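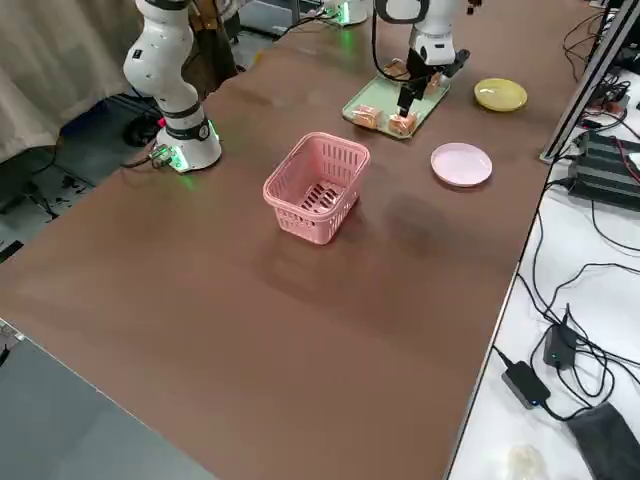
*The brown table, with the small pastry over the green tray.*

Fotville, 16/01/2018

I went to the open day of the Hoxha bakery school because my sister-in-law wants to study there and she could not get free from work. She asked me to write down everything, so I did, and now I put my notes in order for her and for other people who think about the same course.

The school is in the old post office, 2 streets behind the train station. From outside you do not see that it is a school. There is a brass plate next to the door, very small, and I walked past it two times. Come from the side of the river if you can, then the smell will help you.

The doors opened at nine. We got a paper badge and a map, and a cup of coffee which was quite weak. The program said 56 places for the guided tour, and they were all taken, so please register early if you go to the next one in February. Without registration you may still visit the ground floor and the shop.

**The flour room**

Our guide was Araceli Contreras. She teaches bread in the first year and she speaks fast, but she repeated things gladly when I asked. She began with flour. On a long shelf there were open bowls, and we were allowed to put our fingers inside. I did not know that rye feels so different from wheat, almost like fine sand at the beach. A man from our group wanted to know which flour is the best one, and she answered that she would be happy if her students stopped asking this question before summer.

The students keep a notebook of every dough. They write the temperature of the room, the temperature of the water, and the time of resting. She showed us one notebook from last year. It had butter stains on almost all pages, and the handwriting became worse toward the end.

**The ovens**

Downstairs are the ovens. The biggest one was made by Imton and it is older than the school. It is heated in the night, so the first-year students start at five in the morning, four days each week. This is important to know for my sister-in-law, who lives on the other side of town. The first bus arrives at 5:20. I asked in the office and they told me that some students share a car, and that there is a list on the wall where you can write your name.

It was very warm there and I regretted my sweater. We watched a group taking out loaves with long wooden paddles. One loaf fell on the floor. The student became red and the others clapped for him, in a friendly manner.

**Pastry**

For me this was the nicest part. Nipon Mahawong teaches pastry on the second floor, where it is kept cool on purpose. He folded butter into dough while he was talking and he never looked at his hands. He explained that the butter and the dough must be equally soft. When the butter is too cold it breaks into pieces, and when it is too warm it goes into the dough and you get something closer to a brioche. I have made this second mistake at home many times and I was glad to finally learn the name of it.

He let three visitors try the rolling. I was one of them. My dough came out in the shape of a boot. He cut the sides straight with a knife and said that the customer will not see it.

After that we could taste. There were small rolls with almond, and a salty one with cheese and caraway that they sell in the shop under the name Tutik. I ate two of the salty ones. They are better than the almond ones, which I found too sweet.

**Money and papers**

The course takes ten months. The price is 2997 for the full course, and there is a deposit of 200 when you sign. You can pay the rest in parts. Knives and clothes are not included, but the school lends you a rolling pin and a scale. You need a health certificate, not older than three months, and a short letter where you explain why you want to come. The lady in the office said that the letter may be simple. She prefers one honest page to four pages copied from somewhere.

There is no entrance test. There is a trial week, and after it both sides can still say no. In that case you get the deposit back, except for the cost of ingredients. I asked her to show me this in the contract, and it is written on the second page near the bottom.

**Small things**

- The lockers need a coin.
- Lunch is soup and bread, for everybody, at half past eleven.
- There is no elevator to the ovens, and the stairs are steep.
- The shop closes at two, and the rye bread is gone before noon.

I bought the last wheat loaf and a bag of caraway. The loaf was still good on the third day, toasted. I will bring the contract and the map on my next visit to my sister-in-law, and she should write her letter before the end of the month.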